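The small drawers we forget to love

There is a particular pleasure in a little set of drawers that sits right on top of a table, and I have come to it rather late in life. My mother kept hers beside the telephone in the house at Skuriscombe, full of stamps and spare buttons, and for years I thought it an old person's habit. Then I moved into a flat with one good table and nowhere to put anything, and I understood her completely.

I bought my first from Bellorent in September, for 244 dollars, and carried it home on the bus with my arms wrapped around it (two people offered me their seat!). It has taken me five tries to find the right order for it. The things I reach for every day now live up top, where I can see a bit of colour when a drawer is open, and the bottom is kept for whatever turns up next. I'd urge anyone starting out to leave a drawer or two with nothing much in it, however tempting it is to fill the lot by teatime.

Looks matter too, when a thing sits at elbow height all day. Plain white with a light, wood-coloured edge to each drawer goes kindly with a brown tabletop, and a flat top gives you somewhere to rest your cup. 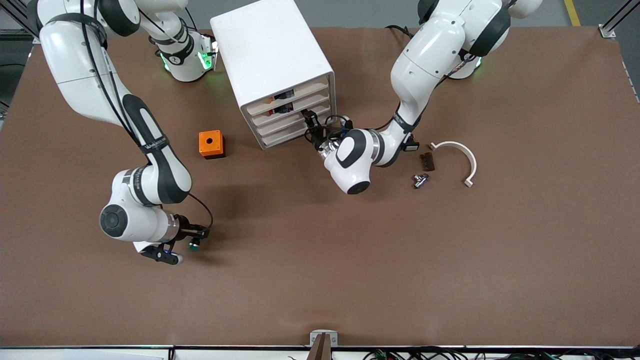

Griffiths would have none of this and wrote to tell me that small drawers only teach people to keep rubbish, and that a shallow tray does the job with half the fuss. I did try a tray for a while. It lasted until the paper clips got in with the cough lollies, and I went back to my drawers that same evening.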